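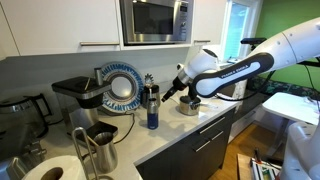 Figure 1. The shared kitchen: coffee maker, kettle and small pot on the counter, microwave set between the wall cabinets.

Counter Space in a Shared Kitchen
Project report, Introduction to Interior Planning
Marjan Shojaei, Eero Ruotsalainen, Mirta Medina
Supervisor: Saimi Pesonen
10 April 2019

1. Background

The kitchen on the second floor of Haltmont House is used by the residents of one corridor and by the students who have workspace next door. It was refitted in August with new wall cabinets and a white countertop. Since then the most common complaint in the house book has been that there is no room to prepare food. The house manager, Evaristo Palacios, asked our course to look at how the counter is used and to suggest changes that do not need building work.

Our budget limit was 79 dollars. Anything fixed to the wall had to be approved first, and drilling into the backsplash was ruled out.

2. What is kept on the counter

Most of the counter is the same white surface, with a gray backsplash behind it. The left part holds the things that are used every day. The drip coffee maker stands there with its tray facing forward, and its cord runs over the counter surface. The electric kettle is to the left of it. A round dish drying rack leans against the backsplash behind the coffee maker, and next to it is a steel canister for utensils, with a whisk in it. A navy water bottle stands in front of the canister in Figure 1.

The microwave is built in up at cabinet level, so it does not take any counter space. Residents told us this was the best part of the refit. The old one sat beside the sink and was used as a shelf for bread.

The window gives good daylight at the right end of the room, and the bench under the green wall is where people sit to eat.

3. Method

We measured the counter and drew it to scale. We then asked residents to mark on the drawing where they chop, where they put down hot pots, and where they leave dishes. Mirta collected the drawings and Eero traced them onto one sheet. We did not record names.

The free stretch between the coffee maker and the place where most people put down pots is 900 mm. Our course handbook uses 1,000 mm as a target for a main preparation area, so the kitchen is short of that even on a tidy day.

4. Results

The drawings agreed with each other more than we expected. Almost all residents prepare food in the middle of the counter, close to the front edge. Very few use the back of it. The back fills up with items that have been washed and left to dry, and these slowly move forward until somebody puts them away.

The coffee maker was the item people had the strongest opinions about. It is in use from early morning and cannot go into a cabinet. Several residents wrote that the cord gets in the way when they wipe the counter – one had drawn it in red. The kettle was hardly mentioned.

Personal items were a smaller problem than the house book suggests. Bottles and cups are left out, but they are usually gone by evening.

5. Proposals

5.1 Shorten the coffee maker cord with a cord wrap at the back of the machine and push it against the backsplash. This is the cheapest change and can be done first.

5.2 Keep the drying rack folded away in a cabinet when there is nothing on it. We tested this for a week and residents did not object, although the rack was back on the counter by the end.

5.3 Set aside one low shelf for small pots. At present they are stored with the baking trays, and people leave them out to avoid lifting the trays.

5.4 Buy a cutting board that can also be used on the bench side of the room. We compared boards from Nillier and Suominen. The Nillier board is lighter and fits within the budget together with the cord wrap.

We also looked at a rolling cart from Ploltley. It would add useful surface, but it would narrow the passage to the bench and we do not recommend it.

6. Limits of the study

We worked during one term only, and several rooms on the corridor were empty. The drawings show where people remember working, which may differ from where they do work. We had planned to repeat the exercise after the changes, but the cord wrap arrived late and there was no time. Our scale drawing and the traced sheet are in Appendix A, and the price comparison is in Appendix B.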